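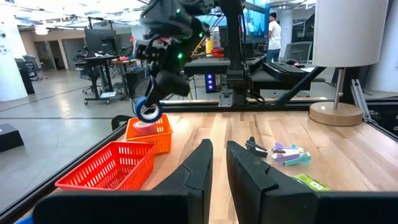

Koreo Lattice Baskets, Small and Large: Long-Term Review
Posted 2024-07-01

I bought the Koreo baskets to sort the consumables on a workbench: tape rolls, spare clips, small plastic parts, boxed refills. The small one is orange and the large one is a redder orange. Both are molded plastic with open latticed sides. They have been in daily use since September.

Fit and capacity

The small basket is the better size for tape. A standard roll lies flat on the floor of it with the top still visible over the rim, so the color can be read from the far side of the bench. A second roll will sit on the first, but the stack then stands well above the wall and slides off if the basket is pulled quickly. I keep one roll flat and put the next one in on edge when the diameter allows.

The large basket is harder to justify. It takes up a lot of bench and the lattice openings are too wide for small parts. Toy-sized pieces (flat plastic shapes, clips, anything thinner than a pencil) work their way through the sides or hang in the openings. Mine is often empty while the small parts sit in a pile on the wood. A liner cut from thin card fixes this. Koreo does not supply one.

Material

The plastic is stiff at the corners and flexes in the middle of the long side. Under a load of 2000 grams the large basket bowed outward when lifted by one rim and recovered when set down. I would not carry more than that one-handed. The small basket showed no visible bend at any load I could fit in it.

There was flash along the inner edge of several lattice openings on the large basket. It took 16 minutes with a hobby knife to clear it. The small one arrived clean.

On the bench surface

My top is butcher block, blond strips with an oil finish. The baskets have a plain molded foot and slide easily on it -- too easily for the small one when it is nearly empty. Adhesive felt made this worse. Thin rubber dots stopped it. After almost 6 months the feet had left no marks in the oil that a dry cloth would not remove.

Comparison

I also tried the Jevau solid-wall bin and the Sivura wire tray. The Jevau holds small parts without a liner and is the correct choice for them, but the contents cannot be seen from the side and it collects dust. The Sivura is heavier, does not slide, and scratches the finish. For rolls of tape I prefer the Koreo small to either of them.

Cleaning

Warm water and dish soap. Tape residue on the lattice needs rubbing alcohol and a cotton swab, one opening at a time. The color did not lift.

Ratings

Small basket: recommended for tape, string and boxed refills.
Large basket: acceptable with a liner. Check the inner edges for flash before use.

A medium size is listed but was out of stock both times I looked -- I will add measurements if I can get one.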